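Workshop Build Course, Handout 4: Two Arms, One Trash Bag
Revised 04/07/2018

Bring this with you. Copies left on the bench last session were used to mop up cutting oil, which was the most use some of them got.

Where we are

By now the base rolls, the torso stays upright, and both arms answer when called. If yours answers only on one side, see the notes on cable order in Handout 2, then come back and read this one pretending you had done so all along.

The job for this part of the course is trash. You wanted the robot to pour coffee. Coffee is in the last session, behind a plastic sheet. Trash first. A full bag is soft, it changes shape every time you touch it, it weighs a different amount every day, and it costs nothing to drop. You could not buy a better practice object, and people leave them lying around for free.

The task, in full

1. Drive up to the bin and stop.
2. Hold the bag in one hand.
3. Open the lid with the other hand.
4. Put the bag in.
5. Let go of the bag. (Yes, this gets its own line. Wait and see.)
6. Take both hands out before the lid comes down.

A four-year-old does this without notes. A four-year-old also has skin, which is a sensor the size of a four-year-old, and we have a budget.

Parking

Most failed runs are parking problems wearing a grasping problem's hat. If the base stops too far back, the arms reach out nearly straight, and a straight arm has no manners: it can't go sideways without swinging its elbow at something. If the base stops too close, the bin disappears below the head camera and the robot starts working from memory, which in our case is a text file.

Park so that the whole lid is in view and both elbows are still bent. Write down where the wheels are. Put tape on the floor if the floor's owner permits it. Then run the approach ten times without moving the arms at all. It's dull. Do it anyway.

Bins in corners are harder than bins in the open. One arm always has a wall next to it, and the planner, left to itself, will find a lovely short path straight through that wall. Enter the walls as solid boxes in your map, and make the boxes fatter than the walls. Baseboards stick out too. The knuckles on my own robot can testify to this.

Holding the bag

Grip the bag below the knot and let the fingers close on a bunch of plastic. Do not grip a single layer. A single layer feels like a good hold right up to the moment it becomes a ribbon.

Set the grip force low and raise it in small steps until the bag stops slipping. Students coming from metalwork tend to start at the top and work down. The bag will not forgive this, and neither will whoever has to pick up what was in it.

Bottles are worth a warning. A hard item inside a soft bag will shift as the arm swings, and the arm feels that as a sudden push from nowhere. If your collision stop is touchy, it will freeze with the bag in midair and wait for instructions. Slow the swing down before you loosen the stop. Everyone wants to loosen the stop.

The Veturus gripper board reports finger position and motor current. Neither of those is "I have the bag." Closed fingers with low current mean you are holding air. Fingers stopped early with high current mean you are holding something, which might be the bag, the bin, or your other gripper.

The lid

Use the hand that isn't holding the bag. I mention it because the Kazmi demo script assigns hands by whichever arm is nearer, and on a bad day that's the one already busy. Fix the assignment at the top of your script and leave it fixed until the arm is home.

Come at the front lip from below, fingertip first, and lift along an arc. A lid is on a hinge, so its edge travels in a curve. If you lift straight up, the bin comes with it for a short ride. Measure from the hinge to the front lip with a ruler and use that as the radius. Don't guess it from the camera. The camera looks down from head height, and everything looks shallow from up there.

If your bin has a pedal, ignore it. We have no feet. A group last February tried to press one with the base and the results are in the scrap box.

Letting go

Thin plastic clings to rubber fingertips. You open the gripper, the fingers part, the log says "released," and the arm goes home with the bag still attached, like a dog that has been told to drop it. Cures, in the order you should try them:

Open the fingers wider than seems polite.
Lower the wrist before opening so the bag is resting on something.
Turn the wrist a little each way after opening.
Wipe the fingertips. They are filthier than you think.

Keep the lid hand still for 2 seconds after the release. Bags settle.

Settings to start from

Arm speed: 60 percent of the workshop limit, less when the bag is moving
Hand-over checks before lifting the lid: 2
Retries before the robot gives up and waits: 4
Log buffer: 3,000 lines

Those are starting points. They came off one robot, with one bin. When yours differ, write the new ones in the Calel sheet with your bench name, so the next group can ignore them properly.

Shared floor rules

The Sokivis room is used by other people, several of whom sew. Keep one hand near the stop button whenever the arms are powered. Tell the room before you start a run. No real kitchen waste in practice bags; clean packaging and empty bottles only, after the business with the yogurt. Arms go to the home pose before the base moves, every time, including the time you are in a hurry.

For next session

Run the full task and save the log, good or bad. Bad logs are more fun to read aloud. Note which step failed first, and no, "all of it" does not count as a step. Then swap hands and run it again from the same tape marks. The two sides never match, even with the same parts from the same box, and we'll spend the first part of the session on why.

Spare fingertips are in the drawer under the drill press. Sign for them.

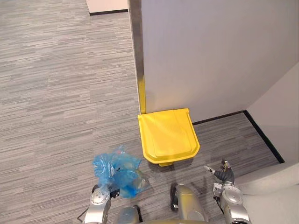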